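Evisum Arm Controller, Second Version: A Long Winter With It in the Simulator

Reviewed by Harish Shenoy, October 2025

I have been meaning to write up the Evisum controller since January, when our little group at Zeltbridge first got a license, and every time I sat down to do it another update arrived and I had to go back and try everything again. So please forgive the length of this one. I've now put it through 668 pick attempts in simulation, across a good many rooms and far too many objects, and I think I know it well enough to tell you whether it's worth your money.

A word first on what you get. Evisum is a software controller for six- and seven-joint arms, sold with a set of ready-made gripper profiles and a planner that takes care of the approach, the grasp and the retreat. You can run it against a real arm or a simulated one, and the seat price of $175 covers both. I used it almost entirely in simulation, with two gripper profiles loaded in turn: the Thampi, which is a compact suction profile, and the Cliltavow, a two-finger parallel one. The older controller we had been using (our own, held together with string and good intentions) served as the comparison.

Setup took me an afternoon, and I'll admit I enjoyed it. The installer found our arm model without any fuss, the joint limits came in correctly, and the sample project moved on the first try, which made me happier than a grown man should be over a wiggling wrist. The one snag was the tool offset. It has to be entered from the flange face, and the manual shows it measured from the mount. Check that before you do anything else, or you'll spend your evening wondering why every grasp stops short!

Most of my testing was done in home interiors. Tabletop scenes are lovely for a first week, but they flatter a planner terribly, and what I wanted to know was how Evisum would behave with a headboard behind the target and a big soft surface under it. The bedroom became my favorite. There's a paperback-sized headache in there in the form of a book lying flat on a striped bedspread, and flat books are where grippers go to be humbled.

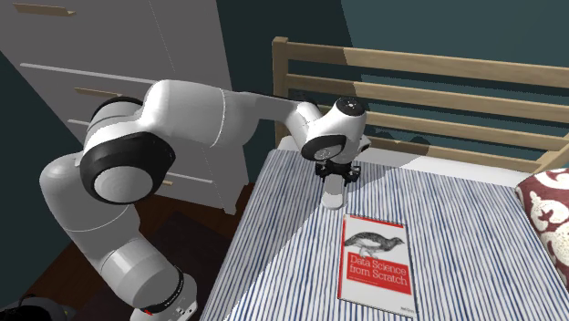 How the two gripper profiles compare

With the Cliltavow fingers, flat objects on bedding were a struggle. The planner would try to slide one finger under the cover, the mattress contact would push back, and the book would skate off in some direction of its own choosing. I got better results by lowering the approach speed and turning on the compliant descent option, but I never got to the point where I would leave it running over lunch. On upright things – mugs, bottles, a toy or two – the same profile was a pleasure, quick and tidy, and it rarely needed a second go.

The Thampi profile was the opposite story. Books, boxes and trays came up cleanly so long as the cup met the surface squarely, and the wrist alignment in Evisum is very good about that. Where it fell down was on cloth. I tried pillows out of pure stubbornness, and I would suggest you don't bother.

Planning and speed

The planner is the reason to buy this. Our old controller used to swing the elbow out wide as though it were making room for a dance partner, and in a furnished room that means hitting something. Evisum keeps the elbow up and brings the wrist over the target before it starts down. Plans came back quickly enough that I stopped making coffee between runs. In my last batch of 100 attempts, only two ended in a collision stop, and both were my own fault for leaving a lamp out of the obstacle list.

What I would change

The log viewer is a chore. It opens every run as a separate tab, it forgets your filters, and the search box only matches whole words. I'd also like to be able to switch gripper profiles without reloading the scene, particularly when comparing them back to back as I was. Support did answer my note on this and were very kind about it – they say it's on the list, though they wouldn't tell me where on the list.

Should you get it?

If you work mostly on bare tables with one gripper, I think you can carry on with whatever you have. If you're moving into cluttered rooms, or you need to swap tools and see which one suits the job, the Evisum is a comfortable step up and I've been glad of it all year. Start with the Thampi profile for anything flat, keep the Cliltavow for anything that stands up, and measure that tool offset from the flange.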